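Tuesday, after lunch. Sorting out the small stuff for the table - clay in one go, ducks in the other, everything kept inside the tape. Blue clay is still the nicest color we have, the green has gone lumpy and I kind of love it! Ducks need less fuss.
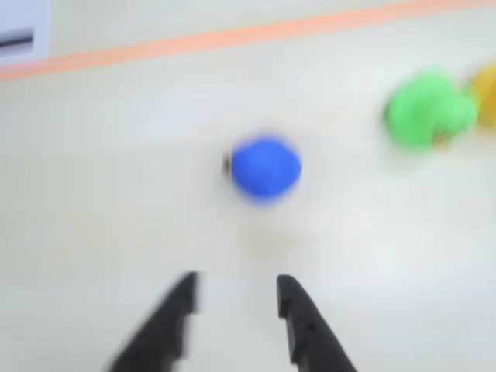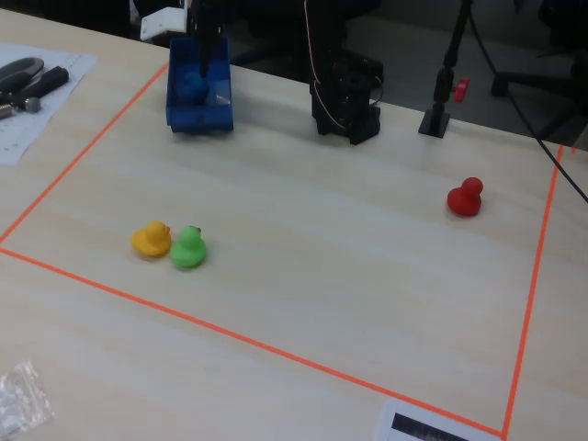 Maribel Betancur reckons the clay should live in a lidded tub overnight, with the Koppel batch kept apart from the Mulula one, or we'll be kneading for 30 minutes every morning. Fair enough - I'll dig out a tub. Orange tape is getting low too, 3 rolls to order.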